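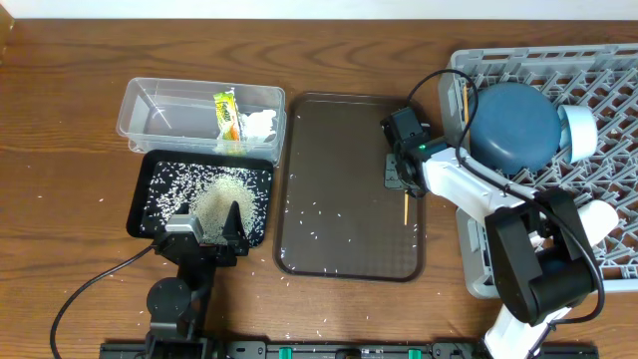 *Rice on the black tray, clear bin at the back left, dish rack on the other side.*

**How do I keep loose rice from going stale or buggy in a small, warm kitchen?**

posted by pantrymoth_no_more, December 19, 2024

Hi all! I finally started buying rice in big bags (so much cheaper, and we eat it almost every day) and I love it, but our kitchen runs warm and I lost half a bag to moths back in May. I've been pouring it out on a tray to check it over before it goes into storage. Do I need to freeze it first? Do I wash it before storing? And are those little packets worth it, or can I skip them? Bag is plain white rice, nothing fancy.

**lehtinen_lane**

Welcome to the big bag club! Yes, freeze it. Seal the rice in freezer bags, press it flat so the cold gets all the way in, and leave it for 7 days. Then – and please don't skip this part – let it come back to room temperature with the bag still closed. If you open it cold, moisture from the air settles on the grains and you've traded bugs for mold.

Don't wash it before storing! Wash it right before you cook, never earlier.

For the long haul I use Fostero jars with the rubber ring lids. I have a dozen of them and I'm a little bit in love. Anything with a real seal will do, though. A lid that just rests on top won't stop moths, and they can chew through thin bags too.
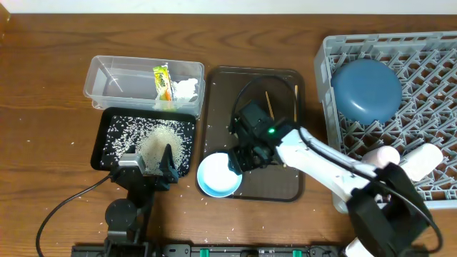 *Packet and a little rice in the clear bin, most of the rice still on the tray.*

On checking it over: a dark tray is the way to go for white rice, everything shows up. Spread it thin, do a cup or two at a time, and look for webbing or clumps. Webbing means moths and I'd toss the batch.

**grainhoarder33**

bay leaves. my grandma swore by them and so do I, never had a bug

**unaseck_kitchen**

I love bay leaves in soup, but I wouldn't count on them for this. I tried it for a whole summer and still got weevils!

Packets: there are two kinds and people mix them up all the time. Drying packets soak up moisture. Oxygen absorbers use up the air inside a sealed jar, and that's what kills eggs and keeps the rice fresh for years. 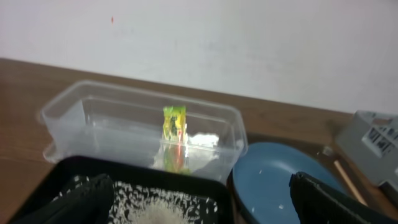

If you go through a bag in a couple of months, you can skip both. Freezing plus a tight lid is plenty. If you're storing for longer, get the absorbers, and close up whatever you don't use right away because they start working as soon as air hits them. I buy the Zastex ones and keep the spares in a tiny jar.

One more thing, brown rice is different! The oil in it goes off, so keep it in the fridge and buy small. And wipe down the shelf corners before the new bag goes in – that's where my moths were living.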